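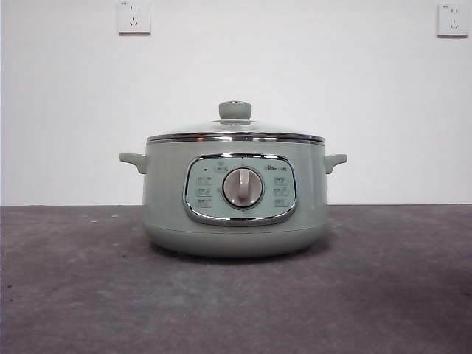 상판 한가운데 모셔 둔 세이지색 전기냄비

살림을 줄이겠다고 선언한 지 한 달 만에 전기냄비를 샀다. 선언은 주로 말로 했고 구매는 밤 열한 시에 손가락으로 했으니 엄밀히는 서로 다른 기관의 소행이다. 변명을 하자면 11월이었고, 우리 집 가스레인지는 화구가 둘인데 그중 하나는 불이 붙기까지 설득이 필요하다.

제품은 Hadix라는 데서 나온 것이고 후기가 3,716개 달려 있었다. 나는 그걸 다 읽을 것처럼 굴다가 별 하나짜리만 골라 읽었다. 별 하나짜리 후기는 늘 사연이 있다. 어떤 사람은 색이 생각보다 회색이라 별을 하나 줬고, 어떤 사람은 색이 생각보다 초록이라 별을 하나 줬다. 둘이 만나서 냄비를 맞바꾸면 될 일 같지만 같은 냄비일 테니 소용없겠다. 받아 보니 양쪽 다 이해가 갔다. 낮에는 초록이고 형광등 밑에서는 회색에 가깝고, 라면을 끓일 때는 아무 색이어도 상관없다.

뚜껑 꼭지까지 몸통이랑 같은 색으로 맞춰 놓은 것은 마음에 든다. 이런 데서 색이 어긋나면 나는 몇 년이고 그것만 본다. 예전에 쓰던 냄비는 꼭지가 떨어져서 와인 코르크에 나사를 박아 달았는데, 그 뒤로 우리 집에 오는 사람마다 냄비 이야기부터 꺼냈다. 좋은 냄비였다. 코르크에서 국물 냄새가 나기 시작해서 보내 주었다.

첫날에는 설명서대로 물만 끓였다. 설명서에는 첫 사용 전에 물을 끓여 버리라고 되어 있고, 그 밑에 빈 냄비를 가열하지 말라는 문장이 글씨체를 바꿔 가며 네 번 나온다. 누가 얼마나 가열했길래. 둘째 날에는 어묵탕, 셋째 날에는 어묵탕에 우동, 넷째 날에는 그 국물에 밥을 말았다. 가계부에는 세 끼로 적었고 설거지는 한 번으로 쳤다.

같이 사는 Jad Mahasneh는 이 냄비를 "책상용 냄비"라고 부른다. 책상에서 끓일 생각인 것이다. 몇 번 그랬고, 키보드의 스페이스바가 요즘 좀 둔하다. 국물 탓이라는 증거는 없다고 한다. 나도 증거를 찾으러 키보드를 뜯을 생각은 없다. 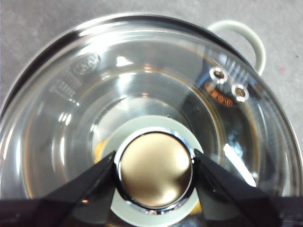 두유를 집에서 만들어 먹겠다는 계획은 내가 아니라 Erlinda Sebastian에게서 왔다. 직장에서 옆자리에 앉는 사람인데, 콩을 전날 밤에 불려 놓고 출근하는 사람의 평온함을 갖고 있다. 그 얼굴이 부러워서 나도 손잡이 달린 유리 용기를 하나 들였다. 유리라서 무겁고, 무거워서 믿음이 가고, 씻을 때마다 그 믿음이 손목으로 온다. 안쪽 벽에 눈금이 도드라지게 새겨져 있는 건 좋은데, 투명한 유리에 투명한 눈금이라 물을 부으면서 보려면 고개를 꽤 여러 방향으로 돌려야 한다. 나는 400까지 붓는다고 부었다가 싱크대 앞에서 도로 따라내기를 되풀이했고, 요즘은 계량컵으로 먼저 재서 붓는다. 그러니까 눈금 있는 그릇에 넣기 위해 눈금 있는 컵을 하나 더 쓰고 있다. 살림을 줄이는 중이다. 손잡이를 고정한 리벳 근처에 주황색 라벨도 하나 붙어 있다. 떼야 하나 말아야 하나 아직 못 정했다. 한쪽 귀퉁이를 손톱으로 긁다가 반만 떨어진 라벨을 평생 보고 사느니 온전한 라벨을 보고 사는 게 낫다는 쪽으로 기울고 있다.

바닥 가운데에는 둥근 금속 단추 같은 것이 박혀 있다. 이 둘레를 닦는 것이 이 물건의 진짜 일이다. 콩물은 평평한 곳에서는 얌전하다가 금속과 밑받침이 만나는 자리에만 가면 정착을 하려고 든다. 수세미는 들어가지 않고 손가락은 들어가는데 닿지를 않는다. 결국 Lumanlan에서 파는 가느다란 병솔을 샀다. 배송비를 아끼려고 행주 세트도 같이 담았다. 행주는 예쁘고 물을 전혀 먹지 않는다. 지금은 빵 덮는 데 쓴다. 빵은 굽지 않으니 사 온 빵을 덮는다.

첫 두유의 맛에 대해서는 짧게 적겠다. 콩 맛이 났다. 콩을 덜 불린 콩 맛이었고, Jad는 한 모금 마시고 컵을 아주 조심스럽게 내려놓았다. 두 번째는 나았다. 소금을 조금 넣고 땅콩 한 줌을 더했더니 칼국수 국물로 쓰면 되겠다는 생각이 들 만큼은 됐다. 그래서 칼국수 국물로 썼다. Erlinda에게 말했더니 그건 콩국수라고 했다. 맞는 말이라 할 말이 없었다.

정리 이야기로 돌아가야겠다. 애초에 이 글은 주방 정리 글이었다. 지난 일요일에 상부장을 열었더니 밀폐용기 뚜껑이 쏟아졌는데, 그중 자기 통이 있는 뚜껑이 드물었다. 통들은 반찬을 담은 채 어머니 집과 동생 집을 돌고 있을 것이다. 짝 없는 뚜껑은 재활용으로 보내고 Jirkley 보온병 두 개도 내보냈다. 하나는 보온이 안 되고, 하나는 보온이 너무 잘돼서 아침에 담은 커피를 저녁에도 못 마신다. 머그잔은 손을 못 댔다. 머그잔은 볼 때마다 늘어나 있고 버리려고 들면 전부 누가 준 것이다.

상부장이 비자 이번에는 전기냄비가 거기 안 들어간다는 사실이 드러났다. 손잡이가 양옆으로 나와 있어서 몸통은 들어가는데 팔이 걸린다. 비스듬히 넣으면 들어가긴 하는데 꺼낼 때 뚜껑이 먼저 나온다. 한 번 겪고 그만두었다. 하부장은 쌀통이 있고, 쌀통 옆에는 쌀통에 못 들어간 쌀이 있다. 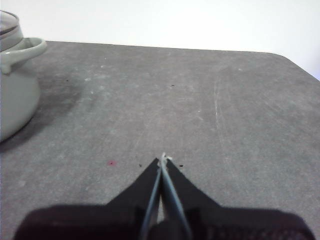 냄비 자리를 정하는 데 하루가 갔다. 콘센트에서 가까워야 하고, 벽에 바짝 붙으면 김이 벽지로 가니까 안 되고, 사람이 지나다니는 쪽으로 손잡이가 나오면 반드시 누군가의 소매가 걸린다. 몇 군데를 돌아다닌 끝에 지금은 왼쪽으로 밀어 두는 안이 유력하다. 이렇게 두면 둥글게 빠진 오른쪽 모서리까지 상판이 시원하게 남는다. 다만 시원하게 남은 만큼 그동안 긁어 놓은 자국이며 허옇게 먼지 앉은 것 같은 데가 다 보인다. 회색 상판을 고를 때 매장 직원이 때가 안 탄다고 했다. 타는데 무늬랑 섞여서 당당해 보이는 것뿐이다. 젖은 행주로 밀어 보고, 베이킹소다로도 밀어 보고, 지금은 무늬라고 생각하기로 했다.

흰 벽에는 아무것도 걸지 않을 작정이다. Ernosden에서 나온 자석 선반을 장바구니에 넣어 둔 지는 꽤 됐다. 우리 집 벽은 자석이 안 붙는다. 그걸 알면서도 가끔 들어가서 색을 바꿔 본다. 얼마 전에는 284명이 같은 상품을 보고 있다는 문구가 떴는데, 그중 몇이나 자석 붙는 벽을 갖고 있을지 궁금했다.

정리한 뒤의 생활이 어떻게 달라졌느냐고 물으면, 물건 찾는 시간이 줄었다고 대답하고 싶다. 실제로는 예전에 어디 있었는지 몸이 기억하고 있어서 국자를 꺼내려고 행주 서랍을 하루에도 몇 번씩 연다. 국자는 냄비 가까이에 있어야 한다는 논리로 내가 옮겼다. Jad는 국자를 원래 자리에 갖다 놓는다. 나는 다시 옮긴다. 서로 이 일을 입 밖에 낸 적은 없다.

혹시 같은 종류의 전기냄비를 고민하는 분이 있을까 봐 몇 가지만 적어 둔다. 둘이 먹기에는 넉넉하고 손님 한 명까지는 된다. 손님이 둘이면 면을 두 번에 나눠 넣어야 하는데, 두 번째 면을 기다리는 사람의 표정을 보고 싶지 않으면 떡을 미리 구워 두면 좋다. 찬물에서 시작하면 끓기까지 우리 집에서는 10분이 걸린다. 급하면 주전자에 끓여서 붓는데, 그러면 주전자도 나와 있어야 한다. 앞에 달린 조작부는 젖은 손으로 만지지 말라고 되어 있다. 요리하는 사람의 손이 마른 때가 언제인지는 설명서에 없다.

유리 용기는 아직 추천도 반대도 못 하겠다. 손목이 튼튼하고 콩을 전날부터 생각하는 사람이라면 괜찮을 것이다. 나는 콩을 당일에, 그것도 점심 먹고 나서 생각하는 편이라 지금 냉장고에 불린 콩이 한 그릇 있고 쓸 날짜는 미정이다. 오늘 저녁은 어묵탕이다.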